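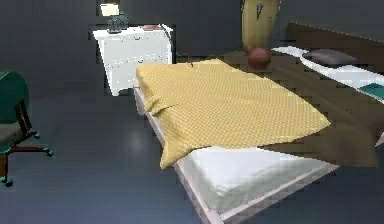 What does the new planner do when it can't tell where the robot is in the house?

It stops adding new goals, turns on the spot and compares what the camera gives it with the map until one position scores clearly better than the rest. If that takes too long, it goes back to the last place it was sure of and tries again from there.

Until last month we had nothing like this. The old planner took whatever position it was given and drove on, and a small error in one room became a large one two rooms later. Noreen Ní Bhriain had been asking for a proper fix since the spring. She and Oisín Costello have now written one, and it went into the main branch of Kinlow in December.

All the work so far has been done in simulation. The house has furnished rooms and long bare stretches of wall, and we want both. A bedroom gives the matcher plenty to hold on to. With a nightstand, a tall yellow vase and the corner of a bed in one view, there are few places in the map that could give the same picture. Noreen uses rooms like that to check that the score goes up when it should.

The overnight run is made up of 1,913 episodes. Each one starts the robot at a random spot, gives it a goal in another room and lets it get on with it. There is a limit of 300 planner steps. If the robot has not arrived by then, the episode is marked as failed and the log is kept. Úna Dunne goes through the failed logs in the morning and sorts them by cause, so that Oisín isn't mending the planner when the fault is in the map.

Most of what she finds now is repeated texture. The small square tiles look much the same wherever you stand along the wall, and the matcher will happily slide the robot one tile to the left and report that all is well. The edges are what help. Where the tiles meet a brown upright edge on one side, or the pale grey frame of an opening, the position can be fixed again, as long as the view takes in one of them.
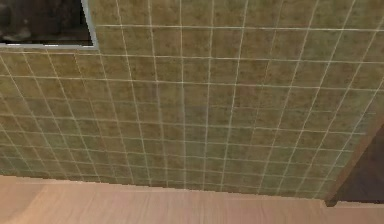
Changes in this release

The matcher now reports how far apart its best two guesses are. Before, it gave only the best one, and the planner had no way of knowing that the second was nearly as good.

The turn on the spot is done in 7 stops, with a fresh match at each. Damián Arriaga tried a smooth turn first, but the matches came in late and were tied to the wrong heading. He may come back to it when the timing code has been tidied.

Camera pitch is now part of the search. When the camera points steeply down at the foot of a wall, the planner can ask for it to be raised before it asks the base to move. Please check your own configuration files, as the old setting called fixed_pitch is ignored from this version on and you will get a warning in the log.

Rooms can be replayed one at a time. Give the room name and the episode number and the tool will start from the saved state, with the same random seed. Tomás Gallagher wrote this for his own use and it was too handy to leave out.

Still to do

Doorways are slow. The planner treats a dark area beside a door edge as unknown space and creeps towards it, even when the map says there is a clear way through. Oisín has a change that trusts the map a little more, but it made two other tests worse and he has put it to one side for now.

The log files are also too big. Tomás is looking at saving the match scores only when they change. If you are short of disk space, turn off the full camera record, which is on by default.

If you have a failed episode that you think has been put under the wrong cause, send Úna the episode number and the room name. Episode 3,963 from the older set has already been reported, so there is no need to send that one again.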